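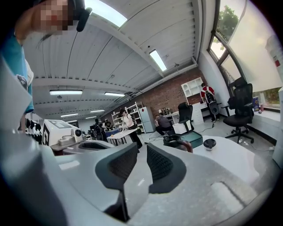 Lighting a shared workshop starts with the ceiling, before any fixture is bought. Walk the room at midday with the lamps off and mark on a floor plan where daylight lands. A corrugated ceiling painted white returns a fair share of light to the benches, and skylights set into it cover the middle of the day. The fluorescent lights then fill the gaps, running back toward the brick wall, where shelving and cabinets stand and labels have to be read. Red-brown brick absorbs more light than white sheet, so plan for the back wall separately.

Reading time: 2 minutes

Step 1. Measure
Set a light meter flat on each work surface. Take one reading at noon and one after dark with all lamps on. Write both on the plan.

Step 2. Place the tables
Put tables for fine work under the skylights but out of direct sun. White tops help with small parts - they also glare, so check from a seated position. Leave 40 inches between tables.

Step 3. Align the lamps
Run tube fixtures parallel to the main aisle. Keep them clear of beams and pipes, which throw hard shadows when a lamp hangs above them. If a beam is in the way, drop the fixture below it on chain.

Step 4. Treat the storage wall
Aim one row of lamps at the shelf fronts. Tall cabinets go at the ends of the run, where they shade the least. Open shelves with small compartments need light from the front; overhead light stops at the top row.

Step 5. Recheck
Repeat the readings in March, when the sun is higher than in winter. Clean the skylights first - a film of dust will spoil the comparison. Replace tubes by row and write the date on the end cap.

Text: Morenike Afolabi

Related
Choosing a bench height for mixed use
Labeling shelves and drawer cabinets
Painting a metal ceiling from a scaffold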